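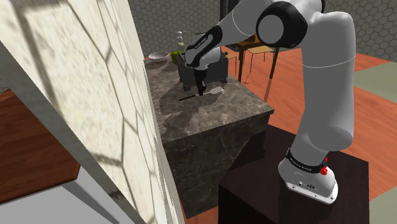 About Gittins

Gittins is a countertop and kitchen surface testing shop in Brokside. We get paid to doubt brochures. Most About pages in this trade open with a passion for beautiful kitchens, and we've read enough of them to be wary of the word passion.

The work goes like this. A builder, a landlord or a homeowner sends us a slab and a copy of what the seller promised. We cut the slab up, spill things on it, scratch it, heat it, and write down what happened. Then we put the promise next to the result. Sometimes they match. When they do, we say so in one line and send a small bill.

What we don't believe

We don't believe "stain proof." We have a shelf of stain proof samples with coffee rings on them. "Maintenance free" usually means the maintenance instructions are in a separate leaflet. "Lifetime warranty" is worth reading twice, first to find out whose lifetime and then to find the paragraph on sealing. Skip one sealing and a lot of these warranties go quiet.

We're also doubtful about natural stone being sold as either a treasure or a disaster. Marble etches when lemon juice sits on it. Some people can live with that and some will lose sleep. A salesperson who tells you a sealer will stop etching is wrong, or hopes you won't ask again. Sealers slow down staining. Acid damage is a different problem.

How we got here

The shop started as the complaints desk of Fetance, a kitchen fitting firm. Fetance closed and the complaints kept coming, so we rented a unit on Skellunlow Road and charged for answers. There was no vision statement then and there isn't one now. A consultant once wrote us one for free. It had the word "journey" in it twice.

We have 22 people and 4 test benches. Last year we finished 152 reports. A fair number of them told the customer something they didn't want to hear, including two builders who haven't called since.

Who pays us

Whoever orders the test. You should be suspicious of that, and we would be too. We take no commission from stone yards, and we don't sell sealers or run a "recommended" badge. A manufacturer can buy a test, but the report gets released whole or it stays in the drawer. Quoting half a sentence from it is a breach of contract, and we have sent the letter more than once.

Before you send us anything

A basic stain and scratch report costs $200 per sample. Samples don't come back in one piece. We close for two weeks in August. If your slab is already installed and you only want to know whether that dull ring will come out, call first, as the answer may be free.

Page last changed 4/26/21.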